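From: Bethel Birhane
To: Brestthorpe Homes list
Subject: Re: Re: Living room windows – curtains, blinds or nothing?

Gyu-bin Do wrote:

> Hello all,
>
> We have been in Tandville Court since September and still haven't put
> anything up at the living room window. At first this was because we
> couldn't agree, and now it's because we've got used to it. We have
> also got used to getting dressed in the hall.
>
> Has anybody on the list found something that lets the daylight in
> but doesn't make us feel like a shop display? Ji-hoon wants a roller
> blind. I want proper curtains, lined, down to the floor. My mother
> wants nets and has already offered to post some.
>
> Second question, which may be the same question: where do you put
> the sofa? Ours has its back to the window, so we sit in a bright room
> and look at a dark wall. If we turn it round we can't open the door
> all the way.
>
> Budget is not large. The quote we had from Sevov was 1,328 for the one
> window, fitted, and I had to go and sit down (on the sofa, facing
> the wall).
>
> Gyu-bin

Gyu-bin,

I can beat your record. I lived with a bedsheet and drawing pins for two winters, and the sheet had a cartoon bear on it. Visitors were very kind about it, apart from my sister.

To take the money first. I had Sevov round as well, and the chap was perfectly pleasant, measured everything twice and then named a figure that would have bought my first car with petrol in it. Most of what you're paying for is the lining and the making up. If you can bear ready-made curtains, buy the longest drop they sell and have them taken up. The alterations place next to the bakery charged me 40 for a pair, and she put the hems in by hand because she didn't trust my fabric near her machine. She said so, too.

Before you buy anything at all, though, pin up some paper. Cheap lining paper, a whole width of it, taped to the wall above the window and left hanging for a weekend. You'll find out how much light you lose and at what time of day you mind losing it. I was certain I wanted heavy curtains until I'd had my breakfast behind brown paper, feeling like a parcel.

On the pole: put it higher than you think and make it wider than you think. Mine goes a good 20 centimetres past the window on each side, so that when the curtains are open they're hanging in front of wall and not in front of glass. The first pole I put up was exactly the width of the window. I had carefully paid for a view and then covered a third of it with beige cotton. Dong-geon Han, who has posted here about plaster before and will no doubt do so again, lent me his long drill bit and stood underneath saying "bit to the left" until I asked him to go and make tea.

Ji-hoon isn't wrong about the roller blind, by the way, and I say that as a curtain person. A blind on its own does look a bit like a dentist's. A blind with curtains either side is very nice, and you can get a thin one that takes the glare off without plunging you into gloom. Bo-ram Ham had one of the Yoo ones last time I was round there and could still see the weather through it. She said it squeaked. I couldn't hear it, but I'm not the one who lives with it.

I'd let your mother post the nets. They're useful for straining things.

Now, the sofa. My advice is to stop thinking about the telly. Everybody puts the telly down first, in the corner where the socket is, and then arranges the whole of their life so as to face it. Start with the window. It's the best thing in the room and it's been paid for. 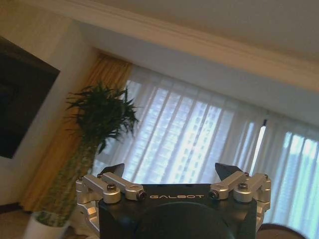 What worked for me was turning the sofa side-on, so the light comes in over one arm. You can read in the afternoon without a lamp, and you can look out by moving your head instead of the furniture. It also means the glare isn't straight on the telly, so there's no need to draw the curtains in the middle of the day like someone with a headache. If your door is the trouble, try it with the sofa pulled away from the wall by the width of a hand. I know it seems mad to give up floor in a small room. It made mine look bigger, and gave me somewhere to lose pens.

Do measure the doorway before you go turning anything. Mine is 47 inches from the edge of the frame to the bookcase, and I wrote it in pencil on the inside of a cupboard because I was tired of crawling about with the tape. If you take the feet off the sofa first it'll slide on an old towel, and you won't have to ring anybody.

One more thing on the subject of feeling like a shop display. Go outside in the evening with the lamps on and have a look in. I did this, in slippers, and all I could make out from the pavement was the ceiling and the top of a picture. I'd been creeping about under the sill for months. During the day you can see even less, just a lot of sky in the glass. Your ground level may be different from mine, so check before you start dancing about in your vest.

I've still got the off-cuts of lining if you want to practise on something, and the spare pole (the too-short one) is behind my wardrobe. It's white, it has both its ends, and one bracket is slightly bent from when it met the radiator. Free to anyone who'll collect it. After six is best, and please knock loudly, the bell only works for people I don't want to see.

Bethel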